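Unit 6: Planning and Paying for a Manipulation Bench

Before you start, have the blank budget sheet open. We fill in rows as we go, and I want real numbers in it by the end of the session, even if you change every one of them later!

6.1 Start with the task

Almost every group begins with the arm. Please don't! Write down the task first, in one plain sentence: "Move small objects in and out of a pot and a sink." Now you can ask useful questions. How far does the arm have to reach? How wide does the gripper have to open? What does it have to get past on the way in? A tall faucet at the back of a basin changes your reach plan more than another pound of payload does.

6.2 The setting is a budget row too

I love this part, and it's the row people leave blank. A toy kitchen gives you a sink, a cooktop, shelves and tight corners all in one purchase, and you can replace a piece of it without a long wait. Compare that with fitting out a full-size counter.
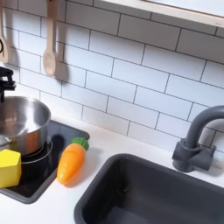
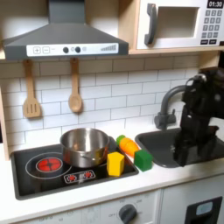 Toy kitchen with pot, carrot and a black gripper, two views

Notes by Noémie Carré
Lab sections: Mererid Jenkins

Look at the variety in the props. A steel pot is shiny and round, a cube has flat faces, and a carrot is longer than it is wide with a leafy top at one end. Those are three different grasping problems, and they cost very little next to the arm. Spend here early.

6.3 Worked budget: the Tilahun bench

Course prices, in dollars:

Arm and gripper, Trerkon quote: 2,000
Cameras, mounts and cables: 1,102
Setting and props: 500
Total: 3,602

Shipping isn't in there. Neither is the table. Add a row for each, and put a question mark in it if you have no quote yet. A question mark is a perfectly good entry in a first draft.

Now try the Vovodex quote from the handout packet. The arm is cheaper, but the gripper is a separate line and so is the power supply. Work out the full price before you compare the two. Last July's class had a great argument over this one.

6.4 Spares

Plan on 3 of every small prop and one extra set of fingertips. Cables: buy longer than you think. For the Bedasgate exercise, assume a spare gripper takes six weeks to arrive and decide whether you'd keep one on the shelf.

For next time

Bring your one-sentence task, your filled-in sheet, and one row you're unsure of. We'll trade sheets and look for missing rows.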